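Surnden kitchen gripper comparison

The Surnden comparison is a bench procedure for ranking robot end effectors on ordinary household objects. It was drawn up at Flitari by Njoroge Minja and is now used mainly to choose between two-finger grippers before an arm is committed to longer trials.

Test area

Trials are run on a fitted kitchen counter. Appliances, jars and mugs stay in place during a run, so the approach path is as constrained as it would be in a home. Target objects include plush and smooth toy foods, chosen for their differing surface friction and stiffness. Soft items tolerate a poor grasp; a smooth oval such as the lemon tends to rotate out of the fingers if contact is made off centre.

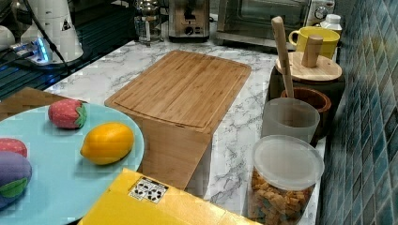 Aishwarya Poojary has objected that toy food flatters compliant fingertips, and that a ranking obtained with plush says little about how a gripper will behave on real produce of the same size. Minja's reply was to score soft and rigid objects separately - a change kept in all later versions.

Procedure

Each gripper completes 249 attempts, divided among 27 starting layouts. The arm, controller and camera calibration are held constant. An attempt is recorded as a success, a slip, a collision or a timeout, the last being set at 42 seconds. Finger pads are cleaned between layouts.

Slender and recessed targets are scored in a separate class. Clearance around the wrist usually matters more in this class than grip force, and cable routing is noted on the score sheet.

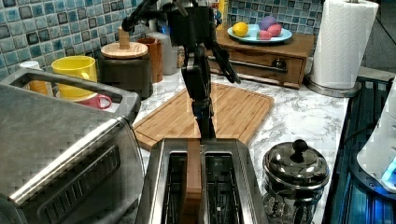
Grippers with long, narrow fingers generally do better in the slender class but lose ground on rounded objects, where pad area is the limiting factor. The Bukia controller profile, which lowers closing speed near contact, reduced slips for both finger types.

See also: Zepeda grasp index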